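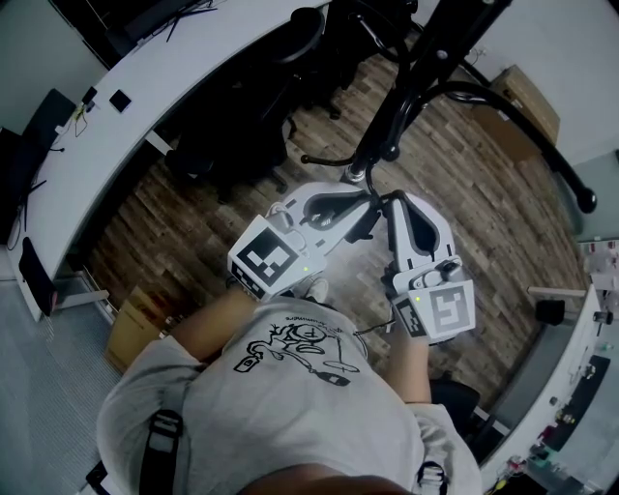
The long curved desk at the Sorensen office, with the boards running beneath it in brown, tan and grey.

A curved desk is harder to put in a room than a straight one. The back edge has to follow something, and in the Sorensen fit-out it follows nothing but its own template. Clyde Hutchins, who drew the layout for Closel, set the curve first and placed everything else from it, including the power outlets.

The floor was chosen in June, after the desk. Narrow boards in mixed tones hide scuffs from chair wheels better than a wide board in one colour, and a damaged length can be replaced without an obvious patch. Hutchins allowed 18 spare boards, stored flat in the supply cupboard. He specifies a soft-tread castor for any chair used on the planks and asks that grit be swept up daily.

Chairs are black, on wheeled bases, and are meant to go fully under the desk when not in use. On a straight run this is simple. On a curve, the seats fan out and the arms can meet at the inside edge, so the spacing was tested with cardboard cut-outs before the order was placed.

Free-standing equipment is the weaker point of the plan. A stand with spreading legs takes up far more floor than its pole suggests, and a curved leg reaches into the space where people walk. Eun-seong Ra, who manages the office, now keeps stands 30 centimetres clear of the chair line and turns the legs parallel to the desk where the room allows it.

Cables remain unresolved. The desk has a tray along its rear edge, but the tray was made in straight sections and leaves gaps at each joint. Closel has quoted $1,662 for a flexible replacement. Ra has asked for a second price.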